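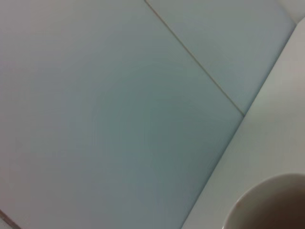 Posura Tile and Counter Set

README, release 2
Maintained by Dissanayake
Last edited 15 August 2021

Summary

Posura is a collection of still pictures of tiled walls, the ledges and countertops that meet them, and the small household items left standing on those surfaces. It was put together for work on surface segmentation, material labeling and edge finding in kitchens and bathrooms. Most of the surfaces are plain. Patterned tile is present but was not sought out.

Contents

images/ the pictures, one folder per room
labels/ surface outlines, one file per picture
joints/ grout lines and seams, stored as line segments
rooms.csv room type, tile finish, counter finish, light source
CHANGES.txt edits between releases

Rooms come from over 200 homes and rental units. A room may appear in one folder only. Pictures from the same room share a folder and must stay together when the set is split for training and testing.

Surface labels

tile: the face of a single tile. Each tile gets its own outline, including tiles that run out of view.
ledge: any flat support next to a wall, including countertops, window sills and tub surrounds. Where the type cannot be settled from the picture, use ledge and leave the subtype blank.
backing: a plain surface behind or beyond the tile that is not itself tiled.
item: anything resting on a ledge. Cups, soap dishes and jars are the usual cases. An item takes a name only if enough of it shows to name it.
unknown: everything else.

Joint labels

grout: a line between two tiles.
seam: a line where a tile meets a ledge or backing.
junction: a point where a grout line ends on a seam.

Grout is labeled as a line down its center, with width in a separate field. Seams have no width. Caulk, if visible, is treated as part of the seam and flagged with caulk=1. If it is unclear whether caulk is present, the flag is left empty.

Color fields

Each tile carries a color word from a fixed list (white, off-white, gray, blue-gray, green, brown, black, other). The word describes the tile as it looks in the picture. No white balance correction was applied, and pale tile under a cool lamp will often be filed as blue-gray. Compare with the light source column in rooms.csv before using color as a feature.

Shading across a tile face is not a mark or a stain. Release 1 had a stain label that was applied to soft shadows and reflections in many files. It has been removed.

Labeling procedure

Outlines were drawn in Kiter and exported as polygons. Every file was drawn by 2 people working separately. Where their outlines disagreed on a seam, the file went back for a joint pass. Disagreements on item names were settled by using the more general word.

Known problems

Large plain tiles are sometimes outlined as backing when no grout line is in view.
White items on white or pale gray ledges have loose outlines, mostly along the rim.
Rooms labeled in November have empty grout width fields. Treat these as missing, not zero.
Glossy tile is underrepresented.

Use

Research and teaching use is permitted with credit to Posura. Resale of the pictures is not permitted. The folder layout follows the Trokilex loader, version 2, and older versions will skip the joints folder without a warning.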